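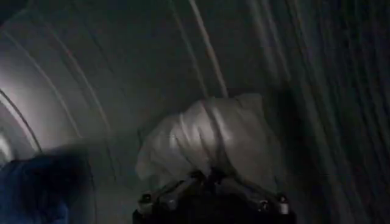
Fig. 1. White cloth, bundled, in a drum-like enclosure.

HOUSEHOLD TEXTILES AND CARE, WEEK 2
Laundry: load, sort, fold
Notes by Tuulikki Karppinen. Updated Friday, July 25, 2025, replaces the May version (bin that one, table 3 was wrong)

Housekeeping first. Prac group A is with Siiri Heinonen in the wet room, group B with me upstairs. Swap after the break. Closed shoes. No thongs, I mean it this time.

1. Where we got to last week
Fibre types, care symbols, hard vs soft water. If you missed it get the notes off Aarne Lahtinen, he has the full set. Tub symbol with one bar underneath = gentler cycle. Two bars = gentler again. People mixed this up in the quiz.

2. Bundling
Look at Fig. 1. Cloth gathered into a lump, folds running diagonally, drawn together in one spot. In any wash a tight bundle means:
- outer layers get most of the rubbing
- water and detergent slower to reach the inside
- creases set where fabric is pinched, worse if it then sits
- spin goes off balance if the bundle is big and there's nothing opposite it

Fix = open things out before they go in. Shake, drop in loosely, one at a time. Sheets especially. Doona covers: do up the buttons first or they swallow everything else. Pillowcases inside out if you can be bothered (you should be).

3. How full
Front loader, cottons: loosely filled, hand's width clear at the top. Delicates a good bit less. Synthetics somewhere in between, check the manual for the machine you're on. The wet room has two Gostel machines and the old Ploltia. Ploltia door sticks, lift then pull. Dont force it.

Weigh the dry load if unsure. Scales are on the bench next to the trough. Write the weight on your sheet BEFORE washing, group A forgot and had to guess.

4. Whites
Separate. Yes even from pale grey. Greying comes from
- dye picked up off other items
- not enough detergent, so soil settles back on the cloth
- overloading (see 3)
- softener buildup, esp. towels and tea towels

Judging white is harder than it sounds. Same cloth looks bright on one side and grey on the other depending on the light, see the upper left of the bundle in Fig. 1 against the right side. So you can't call a cloth greyed from a shaded fold. Lay flat, daylight, next to the unwashed control swatch. Then decide.

5. Taking it out
Straight away at end of cycle. Reach right round the drum, incl. behind the door seal. Hankies and baby socks live in there. Shake each piece once, hard, holding two corners. Then line or rack.

Line drying: whites in full sun fine, colours inside out or in the shade. Peg tea towels by the hem. Shirts from the tail, pegs at the side seams.

6. Prac task
Each pair gets four plain cotton swatches, 200 mm square, hemmed.
Wash two opened out, two tied in a bundle with cotton tape. Same cycle, same detergent dose.
Dry flat.
Score creasing 1 to 5 using the cards on the wall. Score independantly, then compare with your partner. Don't average, put down both.
Sketch where the worst creases are. Rough is ok.

Results sheet goes in the tray outside room 131 by end of class. Names on it please. Both names.

7. Reading
Szewczyk course reader, section on mechanical action, skip the bit on commercial tunnel washers. Stistura detergent leaflet is on the shelf, dosing table only.

Next week: stains. Bring one old tea towel you dont mind wrecking. Iason Chatzigeorgiou is taking the session, I'm away Mon to Wed, email me after that.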